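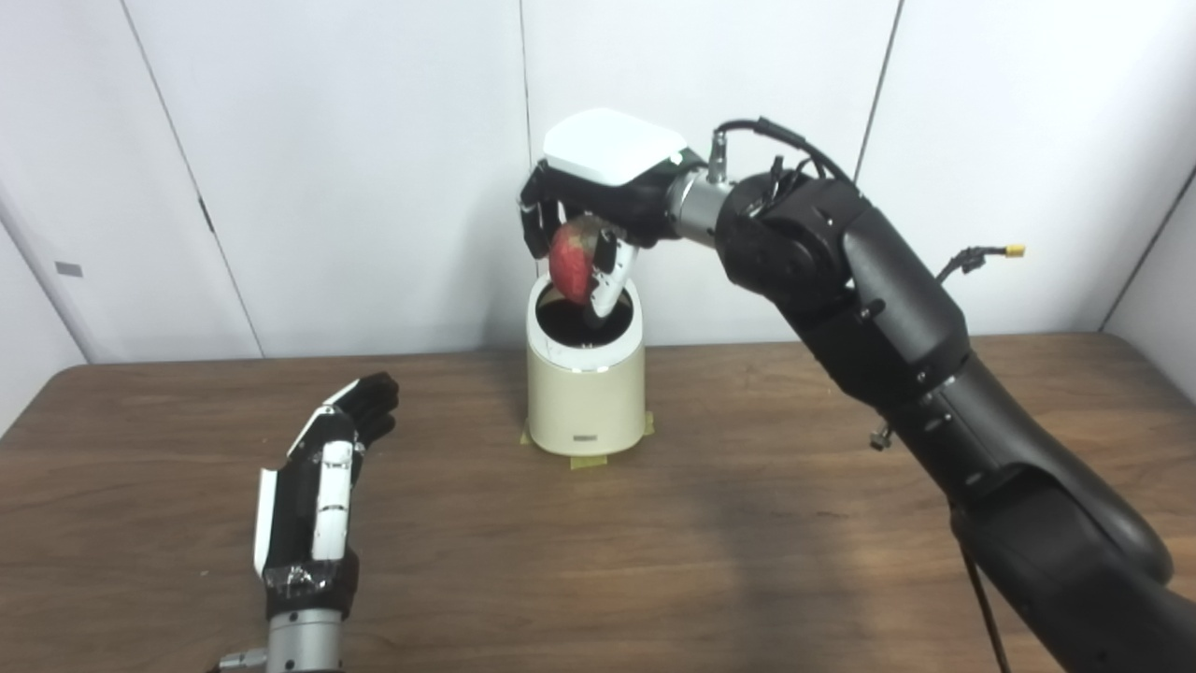
An apple held above a container on a wooden table.

Apples lose weight from the moment they are picked. Most of that loss is water, and most of the water goes out through the skin. Kieran Birkett has spent the past 9 seasons measuring it, first for a packing house and now as storage manager at Vosholm, a growers' cooperative with 114 members and a single long building of cold rooms outside Sosby.

"People think of storage as keeping fruit cold," Birkett said in his office above the loading dock. "Cold is the easy part. You buy a compressor and you set it. Humidity is where the money goes."

The cooperative runs its rooms just above freezing for most varieties. At that temperature the fruit still respires, taking in oxygen and giving off carbon dioxide, water and a small amount of heat. The evaporator coil has to remove that heat, and a coil that is much colder than the air around it also removes moisture, which freezes on the fins. Each time the coil is defrosted, water that was inside the apples goes down a drain.

Birkett's first large project at Vosholm was to replace the coils in two rooms with units that have more surface area. A larger coil can do the same work at a smaller temperature difference, so less frost forms. The growers were slow to approve it.

"I had to show them the drain," he said. "I put a tank under the defrost line in the old room and weighed what came out over a month. Then I gave them the figure in bins of fruit at the packing price. After that the discussion was short."

He does not add water to the air if he can avoid it. Foggers were tried in one room before his time, and the nozzles scaled up within a season. Droplets also settled on the top layer of the bins and left the lower layers as dry as before. He prefers to wet the floor before loading and to soak wooden bins, which otherwise take water from the fruit during the first weeks. Plastic bins do not have this problem, but the cooperative still owns a great many wooden ones and has no plan to retire them.

Air movement is the other variable. Fans run at full speed during the pull-down, when field heat is being removed, and are then cut back. Birkett keeps them on a cycle through the winter, with the speed set by the spread between the warmest and coldest probes in the room. Stacking matters as much as fan speed. A row placed too close to the back wall blocks the return path, and the bins in the middle of the room stay warm.

"You can find it in the log afterward," he said. "Three probes flat, and one sitting a degree high until January. It is always a stacking fault. I used to suspect the probe first and I wasted a lot of time on probes."

The log is kept in Statalell, a program the cooperative took on when it moved from paper charts. Bastian Kleinschmidt, who maintains the refrigeration plant and shares the office, is less fond of it. He still walks the rooms with a hand thermometer and writes the readings on a card by each door.

"The program averages," Kleinschmidt said. "If the door is open for ten minutes, I want to see the ten minutes. On the average it disappears." Birkett has since shortened the recording interval, though Kleinschmidt has kept his cards.

Both men agree on the order of work in fall. Fruit should be under refrigeration on the day it is picked, and a room should be filled and closed quickly. Once it is sealed, oxygen is brought down and carbon dioxide is held in check with a scrubber. Varieties differ in what they tolerate. Bonsu, a late red apple that several members planted as a trial, browns at the core if carbon dioxide climbs too early, so it is cooled for three weeks in ordinary air before the room is sealed.

"We lost most of a room the first year," Birkett said. "It looked perfect outside. You cut it and it was brown to the seed cavity." He now cuts a sample from each lot every two weeks, tests firmness and sugar, and leaves a second sample on a shelf at room temperature for seven days before cutting that as well. The shelf sample is the one he uses to decide which room is opened next.

Asked what growers could do before the fruit reaches him, Birkett named picking date and handling. Fruit picked late goes soft in storage whatever the settings. Bruised fruit respires faster and loses water faster, and it produces ethylene, which affects the sound fruit beside it.

By November the last rooms are closed and the work becomes mostly a matter of reading the log. Kleinschmidt uses the quieter weeks to service the spare compressor. Birkett is preparing a proposal for new door seals on the two oldest rooms, where the leak test this fall came in above his limit - not by much, he said, but by more than last year.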